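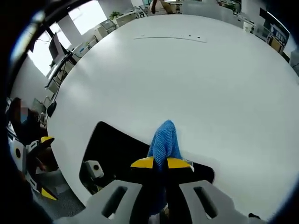 Gavalas releases Grunano 2, and asks buyers to read the failure notes first

DUSTIMVILLE, May – Gavalas today released Grunano 2, the second version of its grasp planning software for soft items such as towels, cleaning cloths and knitwear. The company is making no claim that it has solved cloth handling. It has published a list of known faults alongside the download and says customers should try the software on their own goods before paying for it.

Grunano learns from recordings made with hand-held grippers. A person picks up a cloth the way they normally would, and the software works out where the fingers closed, at what angle, and which part of the fabric was left hanging. The new version adds a planner that can reject its own first choice of grip and pick another.

"Every few months somebody in our field shows a robot folding a shirt and calls the problem finished," said Tirta Sitompul, head of planning software at Gavalas. "I've stopped believing those clips, and I'd ask people to treat ours the same way. A blue cloth on a clean white table is the easy end of the job. Give it a heap of mixed laundry under bad lighting and we still get grips I can't defend."

In Gavalas's own trials, Grunano 2 was run on 56 kinds of fabric item. It failed to settle on a usable grip for 13 of them, mostly thin, slippery or very dark pieces. Those items are named in the release notes, and the colour and lighting settings used in the trials are included so that others can repeat them.

The software also has a new viewer that shows the planned grip over the camera picture, with a plain score for how sure the planner is. Gavalas warns that the score runs too high when a cloth is bunched up, and recommends that operators leave the manual stop turned on.

Groltdale, a linen service that has tested early builds at one sorting bench, has not yet decided whether to buy.

"It's better than the last one, which we sent back," said Sofia Economou, operations manager at Groltdale. "Setup took an afternoon. Whether it pays for itself is another matter – I want to see a full season of hotel towels go through before I sign anything."

Grunano 2 is available now to existing licence holders at no extra charge. New customers can apply for a trial licence covering up to 5 workstations. Gavalas will take questions in an open online session on Friday at 2 p.m.

Media contact: Gavalas press office, Dustimville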